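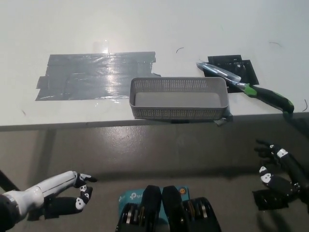 Grey basket on the white table, between the two tape patches.

June, 6.40 am

Cellar at 11.8 degrees overnight, humidity 91 per cent on the wall gauge. The gauge reads high after the door has been open, so I left it shut for an hour and read it again: 88. I'll write down the second figure from now on and drop the first.

Turned the Stillton batch, 14 wheels. Rind is dry on the top shelf and tacky on the bottom two, same as last week. The fan moves air across the top shelf and hardly any below it. I lowered the fan by one bracket and angled it toward the back wall. If the bottom rinds have not firmed up by the next turn I'll swap the shelves over and leave the fan alone.

Weighed wheel nine, the one I have been tracking. 1458 grams, down 46 from the last weighing. That is a loss of just over three per cent, a bit quick for this stage. The scale was zeroed before and after. Wrapped nothing yet. A damp cloth over the rack might slow it, but I tried that with the Andby batch and got grey fur along every edge that touched the cloth.

Pierced wheels one to seven. Used the thin skewer, boiled first, and went in from the side to just past the centre. Wheel four resisted and crumbled at the third hole. The curd in that one was cut too small, going by my notes from the day, and it drained too hard. I expect less blue in it and will keep it for cooking.

11.15 am

Milk from Vorurov came in at 5 degrees. Colour normal, smell clean. Cream line deeper than the last lot. Warmed it to 30, added culture, waited 40 minutes, then rennet. Clean break at 52 minutes, seven later than last time with the same dose. The rennet bottle has been open since February and may be losing strength. Ordered a fresh one from Ngata. Until it arrives I'll keep the dose the same and wait longer, so that only one thing changes.

Curd cut at 15 mm. Stirred for 20 minutes, rested, drained off the whey. The whey was greenish and clear, with few fines. Kept four litres for bread and put the remainder on the compost.

4.30 pm

Moulds filled and turned twice. Next turn at six, then at eight, then leave them until morning. Room is at 21, a degree warmer than I like, so the window is open on the south side.

Read back through the spring pages after lunch. The salt figures on page 136 are wrong. I wrote them as a share of milk weight when they were a share of curd weight, which explains why the April wheels looked undersalted on paper and tasted fine. Corrected in pencil with a note in the margin.

Cut the oldest Andby wheel for supper. Blue is even through the middle and thin near the rind. Slightly bitter at the finish – less so than the one opened in May. Texture good, almost spreadable at room temperature. Salt correct.

8.10 pm

Third turn done. Two of the moulds were leaning, levelled them with a folded cloth under the tray. Cellar at 12.1. Still to do: boil the spare cloths, relabel the bottom shelf, check the fan bracket.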